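Prultance bin-picking add-on with a KUKA arm, worth it for mixed items?

Posted by Mortimer Van Dusen

We're looking at the Prultance picking kit for a small returns station. It's quoted at 2,000 for the software license plus 1,040 for setup. The items are all different, some shiny and some clear, and they come to us in a metal bin. The sales rep says it handles mixed goods without training on each item. Does anybody run it on that kind of load?

Jessie Aitken

We've had it since November, on a KUKA with a two-cable gripper harness we changed later. Boxes and toys were fine from the first day. Steel bottles and clear cups took more work, mainly lighting and a slower approach. Clamp the bin down before you calibrate. If it moves, you do the whole routine again, and ours takes 37 minutes.
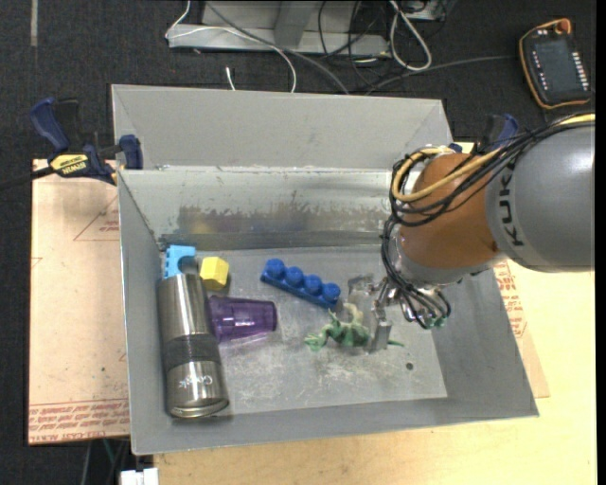 Does the setup fee cover a second bin?

The fee is for one bin. A second one is billed as a separate visit unless you ask for both on the original order.

Support answers email the same day, except on Thursday when they do updates. The manual is thin on error codes, so keep your own list.

Sostitus

Look at Darkimero too. Cheaper I think, but I only saw the demo.

Jasińska

Ask for a trial with your own items before you sign. We did 2 days and it told us more than the brochure. Clear plastic was the weak spot for us, and we still sort it by hand.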